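3.2 Breakfast preparation at the counter

The second activity we coded was making toast. We chose it because nearly every household in the May visits did it in some form, and because it leaves traces that can be read afterwards: crumbs, a plate set down within reach, a lever used many times a day. Twenty households took part, and 6 of them made toast more than once in a morning. Coding was done by Yip and Sqalli, with Shahbazi settling disagreements.

We treated the toaster, the bread and the plate as one working group and noted how far apart they were kept. Distances were short in most kitchens. Figure 3 shows the group as set out on the board, with a two-slot toaster. 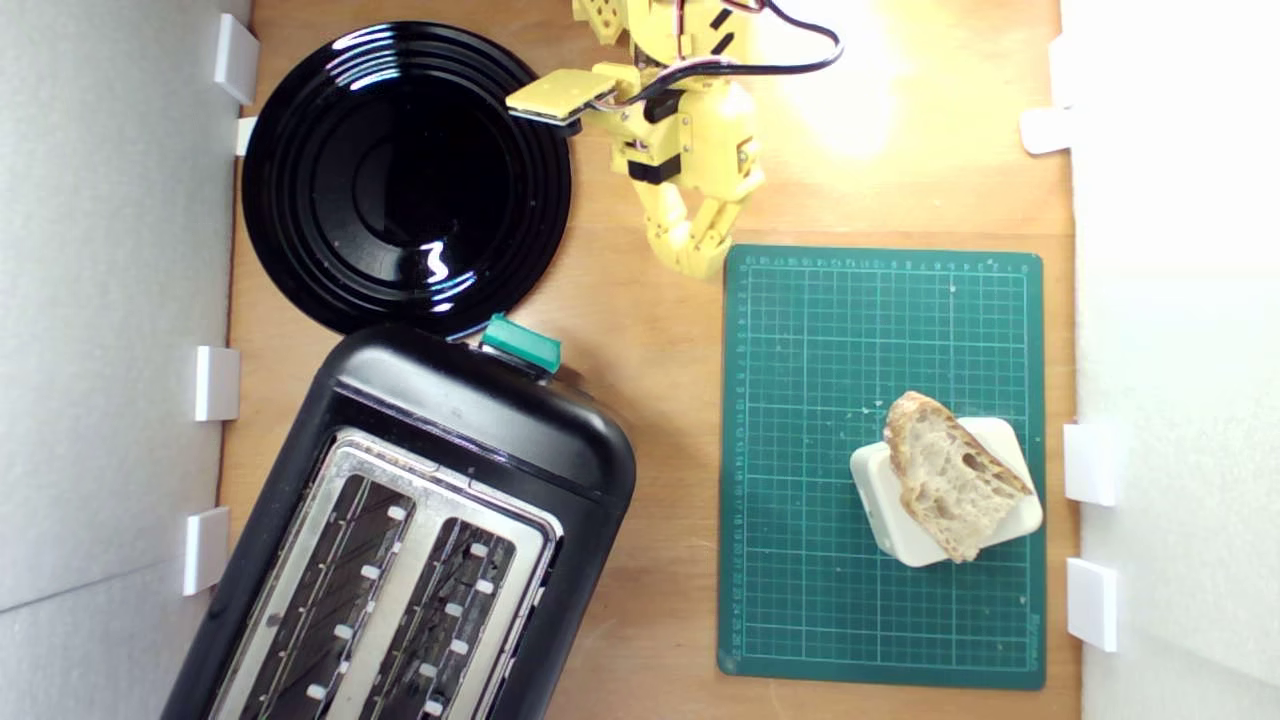
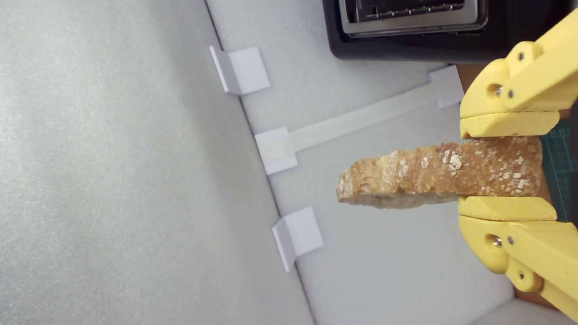
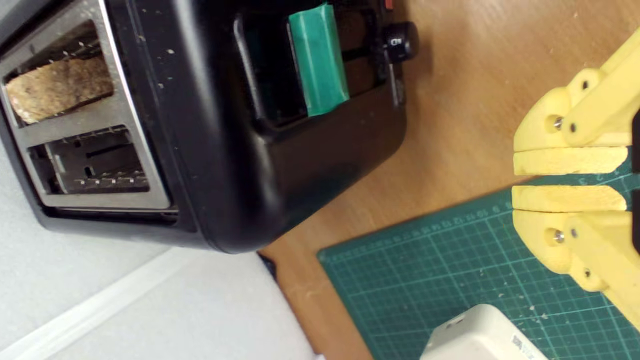
Figure 3. Toaster and related items used in the coding trials.

Each episode was divided into loading, waiting and serving. Loading was the shortest phase and also the one with most variation between people. Some held the slice by one end and lowered it in; others dropped it from just over the slot. Thick-crusted bread was turned or pressed more often than sliced white, and Dumitrescu's earlier scheme has no code for this, so we added one -- "adjust" -- and went back over the first 84 episodes. Waiting was coded only when the person stayed at the counter. Serving ended when the slice was let go on the plate. Buttering was left out and is dealt with in Section 3.3.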